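Flovomia 12-Inch Folding Serving Cart: Six Weeks of Use

Reviewed by Dumisani Naidoo

The Flovomia is a narrow two-shelf cart for carrying food and dishes between a kitchen and wherever people are eating. It measures 31 inches tall and 30 inches long when open, with shelves 12 inches deep. The frame is powder-coated steel tube. Both shelves are bamboo panels, and the whole unit folds flat once the upper shelf is released. I bought it in May for a house where the grill is down a ramp from the back door.

Assembly

The cart ships with the frame already riveted. The buyer attaches four casters, two shelf clips and a push handle. All fasteners are M6, and the supplied hex key fits them properly. One caster stem on my unit had paint in the threads and had to be chased with a tap before it would seat. The instruction sheet shows the handle bolts going in from the outside. On my cart they only cleared the frame when inserted from the inside, so dry-fit them before tightening anything.

Casters

These are the weak point. They are two-inch hard plastic wheels on plain bearings, with locks on the front pair only. On tile and vinyl they roll quietly enough. On concrete they transmit every joint to the upper shelf, and a full pitcher will slop over at normal walking speed. I replaced them with three-inch rubber casters from Bosach, which use the same stem. The swap took ten minutes and raised the handle to a more comfortable height.

Shelves

Each shelf has a raised lip on three sides. The lip is half an inch high, enough to stop a tray from sliding but not enough to hold bottles on a slope. The bamboo is finished on both faces, though the cut ends are only lightly sealed – I added a coat of mineral oil there before the first use outdoors. After six weeks there is no swelling and no movement at the glue lines.

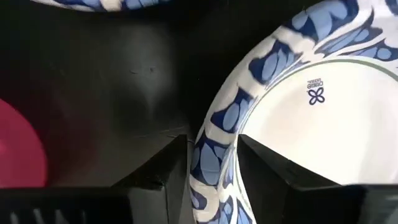

The gap between shelves is 14 inches. A drinks dispenser fits on the lower one with its lid on, but it has to be slid out to be refilled. Anyone planning to carry a countertop cooler should measure it first.

Load and stability

The stated limit is 44 pounds per shelf. I loaded the lower shelf with bagged sand to that figure and left it overnight. Deflection at the center was an eighth of an inch, and the panel came back flat when unloaded. The upper shelf behaved the same way. With weight only on top, the cart tips easily toward its long side. Put the heavy items low.

Folding

The release is a spring pin under the upper shelf. It works with one hand, provided the other hand is holding the shelf. Folded thickness is five inches with the original casters and six with the larger ones. The folded cart does not stand up unaided.

Compared with the Bamico

I have also used the Bamico two-tier cart, model 1324. It has better wheels out of the box and a locking shelf pin, but it does not fold and its frame is noticeably heavier. For a cart that stays in one room, I would choose the Bamico. For one that goes in a closet between uses, the Flovomia is the better fit, with the cost of new casters added to the price.

Rating: 3.5 out of 5 as shipped, 4 with the casters replaced.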